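Cups in the Shared Kitchen

Residents of the Vorska building are reminded that the shared kitchen on the second floor now uses colored plastic cups in place of glasses. The change took effect in May and applies to all 18 households with access to the room.

Each color has its own use. Pink cups are for water and cold drinks, green cups are for rinsing and measuring, and blue cups are set aside for children. Residents are asked to return cups to the back of the table after washing – upright, in a single row, and with space between them. Please do not stack them while damp.

The cups should not be placed in the microwave or taken to private rooms. Cracked cups may be left in the tray beside the sink, and replacements will be issued within 12 days. Guests are welcome to use the cups under the same rules. 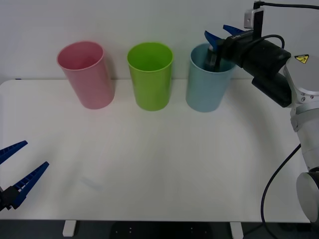 By the Wonine Residents' Office

Pink, green and blue cups set out in a row on the white table. Questions about kitchen supplies may be left at the front desk before 2 p.m.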